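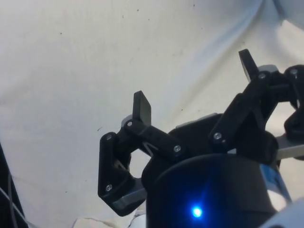

One reader of the previous edition wrote in to say that the finger checks ought to come before anything to do with the drawer, and that a whole afternoon had gone into teaching positions that all had to be thrown out once a loose pivot was found. Fair enough, and we've shuffled the section to suit. If you're used to the old order, please read it through once before you pick up a tool, even if you've looked after a Skitance cell for years.

Section 5. Gripper check and drawer alignment

Do this section when the cell is first set up, after any bump (yes, even a little one), and every 14 days while the cell is in regular use. It goes more pleasantly if you have a clear stretch of time and the phone is in another room. You'll want the Brustell hex keys that came in the lid of the Kiiskinen tool roll, a soft dry cloth, a small torch, a pencil and the cell logbook. Please don't swap in a ball-end key from the shed. They're lovely for getting around corners, but they chew out the small screw heads in the finger links, and then you have a much longer job on your hands.

CAUTION: Keep hands, sleeves and lanyards out of the fingers whenever the arm has power. The links fold towards each other as the gripper closes and there are several spots where skin can be caught.

5.1 Checking the fingers

1. From the pendant, bring the arm to the park position and open the gripper all the way. Let it finish moving before you go near it.

2. Look at the blue light on the gripper housing. If it's on, carry on to the next step. If it's off, go to Section 9 and sort out the supply first, as there's no point checking fingers on a gripper you can't open and close.

3. Press the emergency stop and hang the tag on it. We know it feels like a lot of ceremony for a few screws. Please do it anyway.

4. Take hold of one fingertip between finger and thumb and rock it gently from side to side, then do the same with the other. You're feeling for a click or a bit of slop. Both sides should feel alike, and it's well worth closing your eyes for this part, silly as that sounds, because your hand is a better judge than your eye.

5. If one side clicks, find the pivot it's coming from by resting a fingertip on each joint in turn while you rock the pad. The screws sit down in round recesses in the black links, so shine the torch straight in and make sure the key is fully seated before you put any weight on it.

6. Nip the screw up until it just stops. That's all it needs! A pivot done up too hard will make the finger drag, and a dragging finger shows up weeks later as a drawer that won't quite close.

7. Wipe the face of each fingertip pad with the dry cloth. No solvent, no window cleaner, and none of that citrus spray, however nice it smells.

8. Clear the tag, release the stop, and run the gripper open and closed two times at the slowest setting. Listen as well as look. A healthy pair of fingers makes an even sort of whirr the whole way, and a tired one has a catch in it.

Note: If a screw turns and turns without ever taking up, stop there. The thread in the link has gone, and threadlocker won't bring it back. Order the link as a part from Horton and quote the serial number from your logbook. Links are supplied singly, so you only need to buy the side that's worn.

5.2 Lining up the drawer

People tend to rush this one, and I do understand, because by now the arm is awake and you'd like to see it do something. Take your time. A few minutes spent getting the cabinet sitting properly will save you fiddling with taught points later on.

1. Set the cabinet on the work surface in its marked position. If you haven't marked one yet, place it where the arm can reach the front of the drawer without stretching, and leave the marking until step 7.

2. Push down on each top corner of the cabinet in turn. If it rocks, lift it and feel underneath for a fold in the cloth or a stray screw. Set it down again and have another go.

3. Slide the drawer in and out by hand. It should run freely over its full travel. If it binds, look at the small screws along the drawer first, as one standing proud is enough to catch.

4. Leave the drawer partway open and step back to the pendant.

5. Bring the wrist over slowly, at the lowest jog speed, and stop beyond the front edge of the drawer with the fingers clear of it.
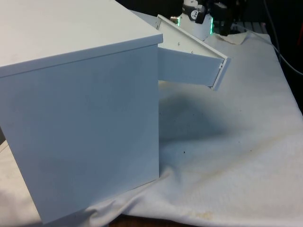 6. From there, come in a little at a time until the fingers are either side of the drawer front. Look along the drawer from the side, then from directly above, and correct one direction before you start on the other. Trying to fix both at once is how most of us have ended up starting over. Close the gripper slowly and watch the cabinet: if it shifts when the fingers touch, one finger is arriving early and you'll need to open up, nudge across and try again.

7. When the fingers meet the drawer front together and the cabinet stays put, open the gripper, back the arm away and save the point. Run a pencil around the foot of the cabinet so you can find the place again.

8. Now send the arm through a full open and a full close at reduced speed, with your hand resting near the stop. Do it again. If both runs are clean, you can bring the speed back up to normal.

CAUTION: Don't steady the cabinet with your hand while the arm is pulling. If it wants to walk across the table, the point is wrong and holding it will only hide the trouble.

Note: Check how the cables hang before you finish. Jog the wrist through its whole reach on both sides and see that nothing snags on the back of the table or tugs at the gripper. A cable that looks fine in park can be pulled quite tight at the far end of a drawer movement.

5.3 Writing it up

Put the date, your initials and anything you tightened in the logbook, with left or right written out in full (L and R get muddled depending on which side of the table you're standing). If you changed the saved point, write down the old values beside the new ones. Should the same pivot need attention at the next check as well, don't keep nipping it up. Ring Horton and ask for the link and screw together.

The spare fingertip pads live in the flat Brustell tin, under the hex keys.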